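I'd wanted to see the inside of a parcel depot for years, so when Grornby put up a notice saying they were opening their sorting hall for one September afternoon, I signed up the same minute. I sell yarn and knitting kits from my spare room, and I hand over a lot of boxes to these people. I figured it was time to see where they go!

The hall is out past the ring road, behind the tile warehouse, and the parking is terrible. Get there early if they ever do this again. I drove past the entrance twice (the sign is the size of a cereal box) and walked in just as the safety talk was wrapping up, so I got the short version: stay inside the yellow lines, keep your bag zipped, don't touch the belts.

Our guide was Kenji Mbeki, who runs the evening shift and talks faster than anyone I've ever met. He started us at the unloading docks, where the trailers back in and everything gets tipped onto a wide belt. The boxes go under a scanner arch, the system reads the label, and from then on the belt knows which chute each one belongs to. There are 140 chutes. On a normal evening they push through 3000 parcels an hour, and in the run-up to the holidays they bring in a second crew and keep going past midnight. 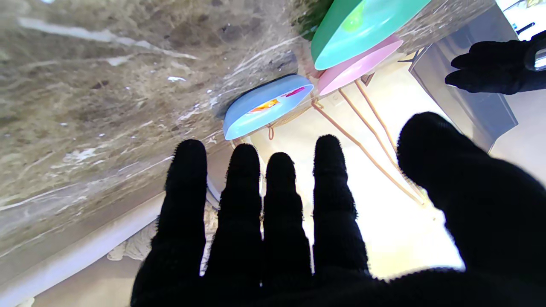 I asked about returns, because returns are the thing that eats my weekends. Grornby handles them in a side room with a separate label printer and a row of tall shelves, and each item gets opened, checked against the order and either resealed or sent on to the seller. Kenji said clothing is the biggest share by far, and that small knitwear is a pain to check - gloves especially, when one has slipped down inside the packing paper. I can believe it. A fuzzy black knit glove with its fingers spread wide is easy enough to spot against a mottled beige and brown stone counter, but rolled up in the bottom of a dark mailer it's another story. I'm going to start clipping my pairs together.

After that we got the part I liked best, which was watching the rejects lane. Anything the scanner can't read rolls off to the left and somebody has to look at it by hand. Most of it was bad labels: tape over the barcode, a label folded around a corner, an old label still stuck on a reused box. I do the tape thing. I've done it for years, nice and neat, right over the barcode so it doesn't smudge. Apparently the shine throws off the scanner and my boxes have been taking the scenic route this whole time. Oops.

There was a little trade corner set up near the loading bays with a few suppliers showing their stuff. Doležal had paper mailers in a bunch of sizes, and the flaps have two glue strips so your customer can use the same one to send things back. I took home a handful to try. Clesero was demonstrating a label program that pulls orders straight from your shop and picks a box size for you. It looked handy, but the monthly fee made me wince and I ship too little to make it worthwhile. Fitance had a table about parcel insurance, and I ended up standing there much longer than I meant to, mostly because I've never really understood what I'm covered for.
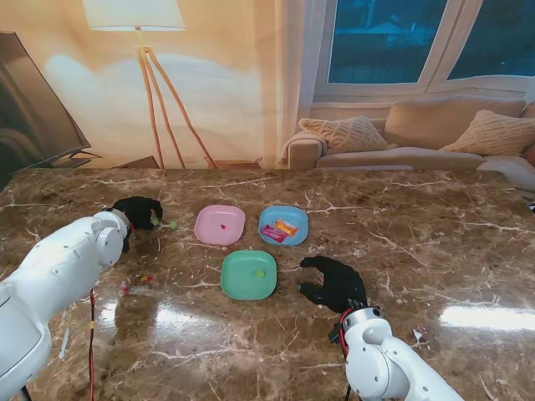
So do you need extra cover on a small parcel? It depends on what's inside and what you could stand to lose, and for my kits the basic cover that comes with the label is enough, but I'd pay for more on anything handmade that took me weeks.

The lady at the Fitance table also told me to photograph the contents before I seal the box and keep the drop-off receipt until the parcel is delivered. I've been throwing mine in the recycling on the way out of the store, so that's another habit to fix.

We finished up at the loading bays around five, with the vans already lining up. The route on the nearest one had 298 stops on it! Split between two drivers, Kenji said, but still. They start loading at 9 at night, last stop in first, and the heavy stuff goes low.

I picked up a free roll of tape at the door. It's the matte kind, and I've already used it on six boxes.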